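# Can a machine do my chores yet? Questions we receive often

This page is kept by Sosina Alemneh and Kidus Wolde at Zeleke. We write it for visitors, parents, shop owners and other people who send us letters. Last changed in April. 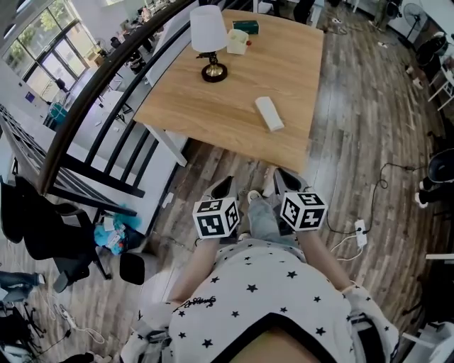 ## So, can a robot clean my table today?

Partly. If the table has a few solid things on it, for example a lamp, a small cup, a box, then a good arm with two fingers can pick up most of the small ones and put them in a place you choose. It will be slow. With the lamp we would still be nervous, as it has a cord and a wide shade, and the arm must know where to hold.

If the table has crumbs, a wet spot and yesterday's newspaper, then no, please use your hand.

## Why do people hold the grippers in their hands?

This is the question we get the most. A person with a gripper in each hand can do a chore at almost normal speed, and the movement can be recorded. Later a robot arm with the same kind of fingers learns from these recordings. The person feels very quickly what is easy with two fingers and what is terrible. Try to open a plastic bag with two forks and you will understand.

## What are the cubes with black squares?

They are markers. A camera sees the black squares and the computer can calculate where the gripper is and how it is turned. Because the cube has several sides, it can be turned quite far and some side is still visible. When the hand goes behind a big object, the camera loses the marker, and we must repeat the work.

## How many times must a chore be shown?

It depends on the chore and on how different the rooms are. For our table program, which we call Hesport, we have 2654 recordings at this moment. They cover only picking up, moving and putting down of small objects. Folding is not inside. When we began we believed that 80 would be enough for a first test, and we were wrong by a lot.

## How often does it succeed?

In our last test with Hesport we asked the arm to move a small box from one end of the table to the other. It did this correctly 44 times before we had to stop it for the first time. Then we changed the table for one of another height, and it failed at the second try. Kidus thinks the first result is the important one. Sosina thinks it is the second. You may choose.

## Which household chores are closest?

In our opinion:

- Putting small hard objects into a box or on a shelf
- Loading plates in a dishwasher, if they are not too close together
- Wiping a flat surface that is already free of things
- Vacuuming the floor, which robots have done for years, but cables on the floor are still a problem for many of them

## And which are far?

Laundry from start to end, making a bed, cooking with a hot pan, everything with thin plastic. Also finding things. "Bring me my glasses" sounds like a small request, but the machine must search, and maybe you are sitting on them.

## I have a small workshop. Is it better there?

Usually yes. In a workshop you can decide where the parts are placed, and they can be in the same place every morning. We helped at Kamasau, where they pack metal hinges, and one arm there now fills the trays. It takes around 22 seconds for a tray. A trained worker is faster, but the worker now does the checking and the labels, and the arm does the trays. When a hinge lies upside down, somebody still has to come.

## Do I need special furniture or lights?

You do not need special furniture. A table that does not shake is a good start. About light, strong sun through a big window can disturb the cameras, so a curtain is useful. Pick up loose cables if the machine has wheels.

## Is it safe near children?

The arms we use move slowly and stop when they touch something. We still do not allow small children close to a moving arm, and we would not leave one alone in a room with it. The fingers can pinch.

## Can I buy the one you use?

No. Our arm, Uron, is a research machine and we repair it very often. We do not sell it and we cannot recommend a shop.

## Can I come and try the grippers?

Yes, please write to us first and tell us how many persons will come. You need no experience. Wear sleeves that are not too wide, and plan one hour. The hands become tired sooner than you expect, so we make a break in the middle.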